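수납 상자의 뚜껑은 왜 휘는가
사출 성형품의 평탄도와 냉각 설계

가정용 플라스틱 상자에서 반품 사유로 자주 꼽히는 항목은 뚜껑의 들뜸이다. 본체는 네 벽이 서로를 지지하지만 뚜껑은 넓은 평판이어서 잔류 응력이 그대로 변형으로 나타난다.

던브리지(Dumbridge)에서 금형을 설계하는 아빌리오 코야도는 원인의 대부분을 냉각 편차에서 찾는다. 상형과 하형의 온도가 8도만 벌어져도 늦게 굳는 쪽이 더 수축하고, 판은 그쪽으로 오목해진다. 폴리프로필렌 같은 결정성 수지는 수축률이 커서 편차에 민감하다.

그가 맡은 멜루토라 수납함의 시험 사출에서는 뚜껑 1,781개의 평탄도를 측정했다. 게이트를 중앙 한 곳에서 두 곳으로 나누고 보압 시간을 늘리자 모서리 들뜸이 줄었다. 대신 두 흐름이 만나는 자리에 웰드 라인이 생겨 게이트 위치를 다시 옮겨야 했다.

모서리 반경도 변수다. 직각 모서리는 안쪽 열이 늦게 빠져 응력이 몰리므로 둥글게 처리하는 편이 유리하다. 윗면 인쇄는 후수축이 안정된 뒤에 한다. 줄무늬처럼 간격이 일정한 도안은 작은 어긋남도 눈에 띈다.

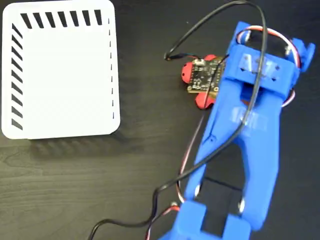
적재 하중과 크리프

뚜껑은 출하 뒤에도 변한다. 로더(Lowther) 창고의 적재 시험을 담당한 애슈턴 마이히는 최대 700시간까지 하중을 유지하며 처짐을 기록했다. 안쪽 리브를 높이면 처짐은 줄지만, 리브가 두꺼우면 윗면에 싱크 마크가 남는다. 최종 도면에서 리브 두께는 판 두께의 절반으로 정해졌다.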